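The letters of Sister Laryea, and a small correction

August 31, 2024

Three years ago I wrote on this blog that Sister Benedicta Laryea had left no writings. I repeated what I had read in the parish history, and I did not check it. Last month I learned that I was wrong, and I want to put it right.

For readers who are new: Sister Benedicta taught catechism to children in the mission at Valus for 40 years. She has no cause for canonization and no shrine, and I think she never expected such things. My grandmother was one of her pupils. She still could say the answers by heart when she was very old, and she said them in the voice of the sister, a little severe on the last word.

The letters were in the sacristy at Nonov, inside a box of altar linens. There are 189 of them. Most are to her younger brother, who was a priest there, and he kept them in order, with the month written on each in pencil. The present pastor let me read them at the parish hall, where I sat for 3 afternoons with my notebook. I was not allowed to copy them by machine, so everything I have is in my own bad handwriting.

I expected letters about prayer. There is some prayer in them, but much more about chalk, shoes, the price of lamp oil, and a girl who would not come to First Communion class if her goat could not come also. (The goat waited outside.) In one letter from October she writes that she had not felt any consolation at Mass for a whole year, and then in the next line she asks for more thread. I read this page four times. I have known dry months myself, and I always made a big drama from them. 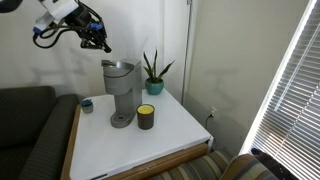

Wumpini Quartey wrote to me after I mentioned the letters in the comments of my last post: Please be careful with the word dryness, because in my mother's copy of the novena there is a line from Sister Benedicta that says she was never without joy, so either the line is not hers or she did not mean the same thing by joy as we do.

I have thought about this remark for several days. I looked for the line in my notes and I did not find it, but my notes are not complete. There is one sentence that comes near. She tells her brother that the children are her gladness "even on the days when God is behind the door." Maybe someone who printed the novena made it shorter and sweeter. If any reader has an old copy, with the name of the printer, I would be very thankful to know.

The novena has the title Fondness, by the way - not a usual title for a novena, and I do not know who chose it. The word is in the letters only once, about a hymn.

I will go back to Nonov in the fall to read the last bundle again, the one from her illness. The handwriting there is difficult and I passed over many lines. The pastor also believes that the answers from her brother may be in Valus with the school registers, and I have written to ask. Until now I have no reply.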